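Housekeeping Operations, week 1 — cleaning schedules and the order of work
Tutor: Lesia Sirko 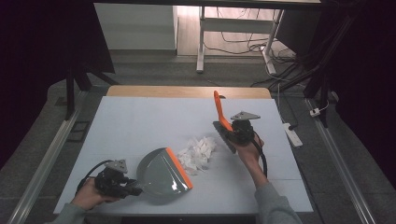 A cleaning schedule is a written list of what gets cleaned, how often, by whom and with what. Most of this course comes back to it in one way or another, so please read these notes before the seminar and bring them with you.

## Three kinds of task

Tasks are sorted by how often they come round.

- **Daily:** emptying bins, sweeping and damp mopping hard floors, wiping desks and tables, cleaning toilets and basins, restocking paper and soap.
- **Weekly:** skirting boards, door frames, the legs of chairs, the inside of the fridge, glass in internal doors.
- **Periodic:** carpet washing, high dusting, curtains, stripping and resealing floors. These are booked ahead and often need the room to be shut.

Some jobs move between groups depending on the building. Door handles are a weekly job in a small office and a daily one in a clinic. If you are not sure, ask how many people touch or walk on the thing in a day.

## Order of work

Work from high to low and from the far end of the room towards the door. Dry work comes before wet work. Dust that meets a wet floor turns to a grey paste that then has to be mopped twice.

A usual order for an office:

1. Open a window if the weather allows.
2. Collect rubbish and used cups.
3. Dust shelves, ledges and screens.
4. Wipe desks and tables.
5. Sweep or vacuum.
6. Mop, and put out the sign before you start.

Toilets are done with their own cloths and their own bucket. We will cover colour coding in week 2, but the rule applies from your first practical.

## Working out the time

Floor area is the starting point. Walk the room, take out anything that covers the floor for good (fitted cupboards, for instance), and write down what is left in square metres.

Take the Skevness building, which we will use all term. The ground floor has 400 square metres of hard floor and the upper floor has 700 of carpet. The two cannot be given the same time per square metre. Carpet with desks on it is slow — the cleaner is forever moving chairs — while an open corridor goes quickly.

Add time for fetching water, changing cloths and walking between floors. New supervisors tend to leave this out, and the schedule then fails in its first week. Georges Khalaf ran the Skevness contract before he came to teach here, and he will talk about this in the second half of the seminar.

## Writing it down

Each line of the schedule should give the area, the task, the method, the equipment and the frequency. Keep the wording short. "Sweep, then damp mop, neutral cleaner" is enough. Leave a column for initials and a wider one for notes, so that a broken tap or a missing mop head gets reported.

## For the seminar

Draw up a one-page schedule for a staff kitchen used by 12 people. Assume one cleaner, evenings only. Imad Zein's group will present first, followed by Fares Qudah's.

Spare copies of the blank form are in the tray outside the Plinora room.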